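Chapter 2
Paper Records in the Small Office

Most offices still run on paper somewhere. Invoices, sign-in sheets, the signed copy of the lease. You may never see it till something goes missing. Then everyone is digging through drawers.

This chapter covers three things: what to keep, where to keep it, how to find it again. Quick read. Do the exercises at the end though, they come back in Chapter 3.

Start with a case. Hutchins, a plumbing supply shop in Irkcombe. One clerk, Jalen Haddad, hired in August. On his first Saturday he opened the back cabinet and pulled 784 loose sheets. No folders, no dates on the tabs. Delivery slips mixed in with payroll. Nearly 562 of them were delivery slips, and the shop had already paid twice on 2 of those.

Jalen's fix was plain. Sort by type first, then by month. Don't read every page, just look at the heading and move on. He had it done by closing time. A second pass caught the odd ones, mostly letters from a supplier called Disto that had no heading at all.

Note the order he worked in. Type, then date. Doing it the other way takes longer becuase you handle each sheet twice.
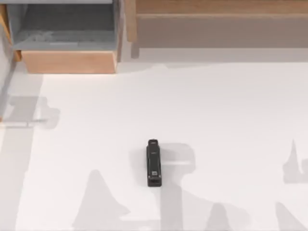

2.1 Fastening and Grouping

Terms: packet, cover sheet, loose file

A packet is a set of pages that belong together and stay together. Staple top left corner. Clips slip off and grab the next packet in the drawer, so save them for short-term work only. Long packets, use a two-hole fastener instead.

The cover sheet goes on top. Name, month, type of record. Thats all it needs.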